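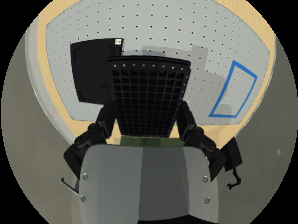

Planning a Crate-Handling Cell for the Belus Bench: What Should We Buy First?

Emrys Kneath
Project report, second semester

1. The question

My project was supposed to end with a shopping list. The department had set aside $3000 for a small handling cell, and I was asked to say how to spend it. I now think most of that money should stay where it is until June, and the rest of this report explains why.

2. What the quotes say

I asked for two quotes. Brurow offered a gripper, mounting plate and cable set for $2284. Bidport was cheaper on the gripper but would not give me a price for spare finger pads, which made me trust the headline number less. Neither quote includes training, shipping or a safety guard. The Brurow salesperson told me the guard was "usually not a problem." I asked what that meant in dollars and did not get an answer.

If we take the Brurow quote, $716 is left for everything else. I do not believe that covers a guard, a table and a second set of pads.

3. What the simulation can tell us

The simulation was the cheapest part of the project and the part I would defend. We built the bench in Chala with the gripper, a crate and a target area marked on the table, and I ran 200 placements.

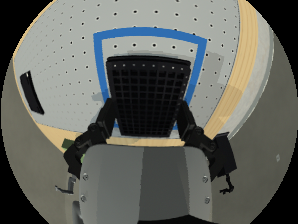
Table size was the first thing I wanted to settle, as it drives the cost of the frame and the floor space we have to request. The catalog tables come in fixed widths, and the sales sheets always suggest the larger one. I am not convinced we need it. With the crate held between the two fingers, it covers most of the lower half of the blue outline from the gripper's own view, so a single camera mounted there loses sight of much of the target at such a moment. A wider table does nothing about that. A second camera might, and it is missing from both quotes.

In 18 of the 200 runs the crate ended up outside the outline. I would be careful with this number. The simulated crate is perfectly rigid and always weighs the same, and our real crates are neither. Anyone who quotes my result as a 91 percent success rate for the real cell is reading too much into it.

4. Recommendation

Buy one spare crate and a fixed camera now. Ask Bidport again for pad prices in writing. Hold the gripper order until someone has measured the loaded crates, including the bent ones at the bottom of the stack.

5. Open items

The guard still has no price. Floor space has been requested but not approved. I also have not checked whether the Brurow mounting plate fits our arm; the drawing they sent is for a different model.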